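Open day at the Folledik site, quick notes before I forget it all

Went up for the July open day. Doors at 10, parking already a mess by then, they put us on the grass behind the Pundia building. Bring boots if it rains. I'd wanted to see the water testing side for years as we're on a well at home and I never know what to make of the lab sheets.

First stop the sample desk. 232 wells on the county list, all of them get a bottle kit in the mail. You fill it, keep it cold, drop it off. Half the bottles come back with no time written on the label and those are no good for bacteria. So write the time down, people.

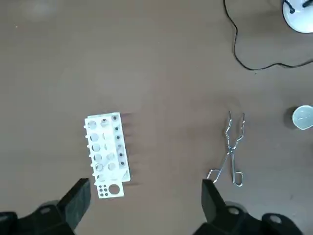 Tsolakis
Well owner and newsletter editor

Upstairs was the talk on nitrates, which I'd call the best part. Standing room only. The speaker went through a real sheet line by line, what's a health number and what's only taste or staining. Iron is mostly staining. Hardness, same, it's your kettle that suffers. Nitrate is the one to watch if there's a baby in the house, and boiling doesnt help, it makes it stronger.

Shallow wells came up a lot. Ours is 6 years old and cased properly, so felt a bit smug there. Then they asked who had looked at their well cap since spring and I put my hand down.

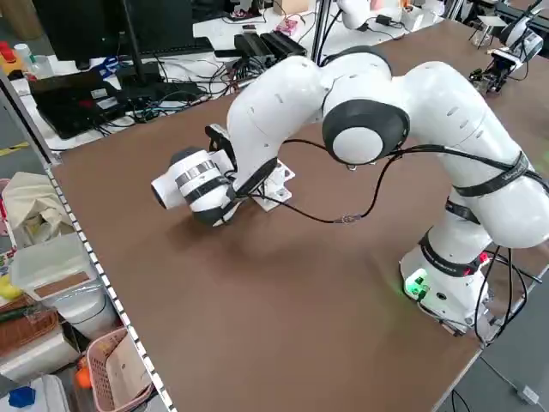

A woman behind me on the stairs wanted to know why the results take 2 weeks when the bacteria part is done in a day or so, and was told the metals go out to Budano and everything gets mailed together. She said they should just email the first half. Agreed. Got some nods from the row of us waiting.

Lunch was chili in the tent, fine, ran out early. Kids' table had the coffee filter and sand thing, muddy water in the top, always popular. Mine would of stayed all day.

Missed the pump house tour, sign-up sheet was full by the time we found it. Go there first if you go next year. Free kits at the exit, 700 of them stacked up, took one for us and one for next door. Bottle's in the fridge now, filled at 7 this morning, and yes I wrote it down.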